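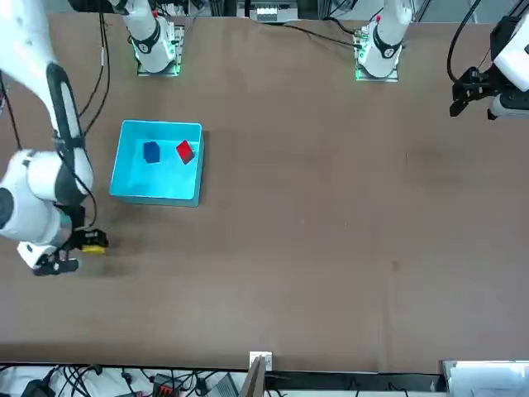
Looking after the two-arm table

I've been keeping notes on our block-sorting table since we set it up, and enough people have asked how we keep it going that I finally typed them into a page. We call the cell Clostis (the name came off an old box label and stuck, don't ask). It's two white arms on one brown table, a turquoise bin, and a handful of colored blocks, and I'm the person who gets called when it starts missing.

The job is simple. The right arm picks a block, carries it over to the bin and lets go. The left arm hangs back at its own side until we give it something to do. Blue and red are in the bin here and the yellow one is in the right gripper, down low over the table, which is the spot I care about most when I'm checking heights.

Heights first, then! Every morning before 9 I bring the right gripper down with a block in it, next to the bin, and stop. Then I get my eyes level with the table and look at the gap. If it has drifted from what I wrote on the card, I redo the zero on that arm before anything else gets touched. It's boring, but I once skipped it for a week in October and spent the next one sanding a gouge out of a block.

The grippers. Both have black fingers, and the pads are the part that wears. I wipe them with a barely damp cloth and let them dry while I get coffee. Every 1000 picks I take the pads off and look at the backs too, and I swap them as a pair even when only one looks tired. The last set made it to 193 picks past that before a block started twisting in the grip, so I'm not tempted to stretch it any more.

The bases have green light strips on the mounting plates, one per arm. I like them a lot, they make it really easy to see the edge of the plate when I'm leaning over with a hex key. The plate bolts get a check on the first working morning of the month. I go corner to corner, a little at a time, same as you'd do with a car wheel.

Cables! There's a black one running across the top of the table from the left arm's base, and more along the right arm's long upper link. These are what I fuss over. I move each joint slowly through its whole travel with the speed way down and watch for anything pulling tight or rubbing. A loop that looks fine with the arm parked can be much too short at full reach (I have the torn sleeve in a drawer to prove it).

The tabletop is matte, and it has picked up a few dark smudges and scuffs. I clean it but I don't polish it. We tried a shiny top when the project was still over at Hemel and the camera hated it, there were bright spots wandering all over the place. Matte brown with bright blocks has worked a lot better for us.

The strip in front of the table, with the wiring and boxes, is my least favorite bit. I keep meaning to label the whole tangle, and so far I've labeled 3 cables. They're very nice labels. If you ever have to work in there, power down both arms, take a photo on your phone, and unplug one thing at a time.

Camera check goes last. It's fixed, so in theory it never moves, but a bumped bracket is enough to put every pick off to one side. I save a picture of the clear table and flip between that and the live view. Our reference one is number 123 in the Thorlacius folder, if you're on our network and want to compare.

Next up is a new set of pads from Enaner, a bit softer than the ones we use now. I'll run them on the right arm first and add the pick count to this page in December.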